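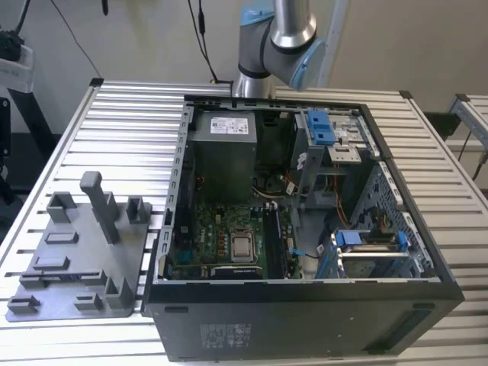 Chapter 8
Wearing Out, Slowly, on Paper

In this chapter
Why a purchase and an expense are different things
Cost, useful life and salvage value
The straight-line method, worked all the way through
Faster methods, and when a business might want one
What to do when you sell something for the "wrong" amount

My first bookkeeping job was at a sign shop called Carkent, and in my second month I did something that made the owner stare at the page for a very long time. We had bought a computer for the design desk. It cost $1,695. I wrote the check, entered the whole amount under office expenses for July, and moved on to the phone bill, feeling pretty good about myself.

July looked terrible. It had been a decent month, with plenty of orders and a big job for a bakery, and my report said we had barely made any money at all. August, with fewer orders and no bakery, looked wonderful. The owner, Emília Dvořáček, put the two reports side by side on the counter and asked me which one she was supposed to believe.

I said both. (I was nineteen.)

She asked if the design desk had used a computer in August. Well, yes. And how much had August paid for it? I looked, and the answer was zero. July had bought August a present! It had bought one for September too, and for every other month until that machine got hauled away. She told me to go home, think about who ought to be paying for what, and come back with a better July.

If you can explain what was wrong with my report, you already understand depreciation, and the rest of this chapter is mostly vocabulary and arithmetic. If you can't yet, stay with me, we'll get there.

8.1 Spending money versus using something up

Back in Chapter 3 we talked about matching, the idea that the costs of a period belong next to the sales they helped bring in. With something like printer paper that's easy. You buy it, you use it, it's gone, and all of it happens close enough together that we don't fuss.

Equipment is harder. You pay for it once and then it sits there being useful for years. On the day the Carkent computer arrived, the shop wasn't any poorer. It had less cash and more computer. An accountant would say we had traded one asset for another, and if you go back to the accounting equation and try it, you'll see that the two sides still balance and that owner's equity hasn't moved a penny.

The expense comes later, a little at a time, as the thing gets used up. That spreading out is what we call depreciation. Please underline this next part, because I've marked a lot of exams: depreciation is a way of allocating cost. It is not a guess at what you could sell the thing for. A delivery van may lose a big chunk of its resale price on the drive home from the dealer, and the books can carry on quite calmly showing nearly what you paid. Book value and market value are two separate numbers that happen to live near each other.

8.2 The three numbers you need

You need three facts before you can depreciate anything. One of them is solid and the other two are opinions.

Cost is the solid one. It includes everything you had to pay to get the asset in place and ready to work: the price, the delivery, the sales tax, the person who came out to install it. It doesn't include the coffee you spilled on it in the first week. Repairs of that kind are ordinary expenses.

Useful life is how long you expect your business to use it, and I do mean your business. A machine might run for decades and still have a short useful life in a shop that replaces its equipment often. With computers in particular, the case and the power supply may be perfectly sound long after the owner has decided the whole thing is too slow to live with.

Salvage value is what you think you'll get for it at the end. Some books say residual value. Same thing. It can be zero, and for plenty of office equipment zero is a sensible choice.

For our computer, we settled on a useful life of four years and a salvage value of $70. Where did the $70 come from? I called Stelier, a secondhand dealer across town, asked what they paid for old desktops, and wrote down the answer. Estimates in real offices come from phone calls like that one much more often than students expect.

8.3 The straight-line method

Subtract salvage value from cost and you get the depreciable amount, the part that's going to be used up:

$1,695 - $70 = $1,625

Divide it evenly over the useful life:

$1,625 / 4 = $406.25 per year

And each year ends like this:

End of year 1: book value $1,288.75
End of year 2: book value $882.50
End of year 3: book value $476.25
End of year 4: book value $70.00

Notice that we stop at $70. We don't keep going down to zero, even if the computer is still humming along in year five. Once book value reaches salvage value, the depreciating is finished, and you can go on using the asset for as long as you like without recording any more.

The yearly entry is short. Debit Depreciation Expense for $406.25, and credit Accumulated Depreciation for the same amount. That second account is a contra asset, and it bothers nearly everyone the first time. Why not just credit Equipment directly? Because we want a reader of the balance sheet to see what was originally paid and how much of it has been used up. A shop with old equipment and a shop with a little new equipment could have the same book value, and a lender would certainly like to know which one is asking for the loan.

Try it yourself

1. Redo the table above with a salvage value of zero. What happens to the yearly expense?

2. Suppose Carkent had paid an extra $40 for delivery. Which of the three numbers changes, and what is the new yearly figure?

3. Eklund Bakery buys an oven and records the full price as an expense in the month of purchase. Write a short note to the owner explaining what this does to that month's profit and to the months after it. Keep it kind. She may have a nineteen-year-old doing the books.

The next section takes the same computer and depreciates it a second way, with more of the cost landing in the early years. Keep your straight-line table handy, as we'll be comparing against it line by line.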